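# Kirnard vs Velteck handheld grippers, worth the price gap?

**marblefoot**
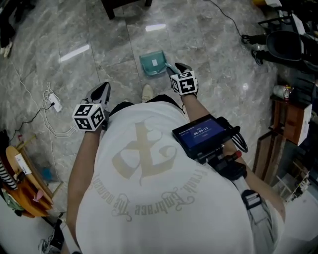
Do you need the wrist cubes if the gripper already has its own camera? With the Kirnard you do, unless you're happy with tracking that drifts every time the camera faces a blank floor.

I've been running both pairs since September. Kirnard wants 2,935 for the two-hand set, Velteck wants 1,291. Same job for each: pick up a dustpan by the handle, turn it over, put it down. My notes say the Kirnard tips close more evenly. I'm not convinced that's worth more than double.

**odd_torque**

Depends what you count as even. I had the Kirnard tips on loan for a month and the left one closed a hair before the right every single time. Support told me it was "within tolerance" and wouldn't say what the tolerance was.

**pell_grade**

> My notes say the Kirnard tips close more evenly

On how many grasps? Every comparison on this board is one person, one room and a feeling.

**marblefoot**

900 per set, logged, same two people swapping over. It's a decent sample for one object. I won't claim it says anything about cups or cloth.

**pell_grade**

OK, better than I expected. I'd still want a second object before believing it. A dustpan handle is a friendly shape and any two fingers will hold it.

**sikora_user_4**

Has anyone put the Sikora controller in the loop? Their page says it cuts the lag between trigger and log to nothing. I bought one and saw nearly 30 ms, same as the stock box – so I sent it back.

**odd_torque**

That's your cable. Coiled ones pull on the connector when you reach low, and you get dropped packets that look like lag.

**sikora_user_4**

Swapped to a straight cable before I returned it. Same number. People always say cable.

**brackish**

I'd skip both and wait for the Trutmont. Cubes are a pain on shiny tile anyway, ceiling lights bounce straight up into the head camera and the detector loses a face.

**marblefoot**

Glare does cost me some readings, mostly when I lean forward. Tilting the head camera down a bit helped more than any setting in the software. As for the Trutmont, it has been "next month" for as long as I've been reading this board.

**pell_grade**

Agreed on that one. Post the log for a second object when you have it, and include the failed grasps. The last guy left them out.

**marblefoot**

Will do. Going with a mug next, Velteck first.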